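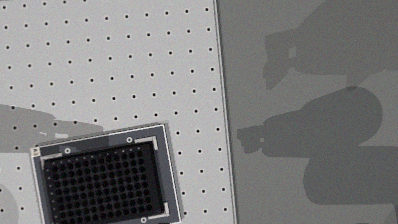

Jendero plate holder with black microplate, on the perforated breadboard

Jendero Two-Arm Bench Cell: Setup and Care

The Jendero is a bench cell for small laboratories which must move plates and small parts between fixed positions. It is supplied by Drostemico with two arms, two grippers, one table and the plate holder. The control program is Snorradóttir, and it is included in the price. A simulated model of the cell comes together with the program, so that every layout can be tried on the screen before a screw is turned.

Mounting the plate holder

Put the holder on the breadboard and turn it to the angle of your saved layout. The holder does not need to be parallel to the rows of holes. Fasten all screws by hand first, then tighten them a little at a time, going from one to the next. The corner brackets should touch the plate but not press it. If the plate can be lifted only with force, loosen the brackets and begin again. A plate that sits under tension will be picked up crooked, and the error is carried to every later position.

Please remove dust from the breadboard before mounting. One small grain under the holder is enough to spoil the leveling.

Teaching the two arms

Teach one arm at a time, and leave the other in its parking position. The speed during teaching is limited to 70 mm per second. When both arms are taught, run the complete program in the simulated model and look carefully at the places where one forearm passes over the mount of the other arm.

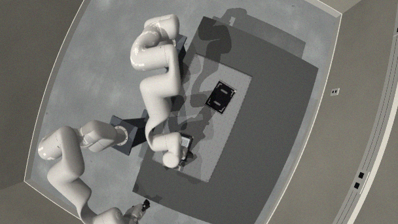
After this the program can be started on the real cell, first with empty grippers and then with parts. Save the taught positions under a new name. The old file should be kept until the new one has run a full working day without a stop.

Regular care

Every 70 hours of operation: wipe the gripper fingers with a dry cloth and check them for wear.
Every 1000 hours of operation: check the bolts of both base flanges, and teach the reference position of each arm again.
After any collision, also a light one: stop the cell, check the fingers, and repeat the reference run.

Do not use oil on the fingers. The table mat may be cleaned with warm water and must be fully dry before the cell is started again.

Spare parts

Gripper fingers (pair), corner brackets (set) and table mat are kept in stock at our Oketdale warehouse. The order number for the finger pair is 104. For the other parts, please write us the serial number of your cell.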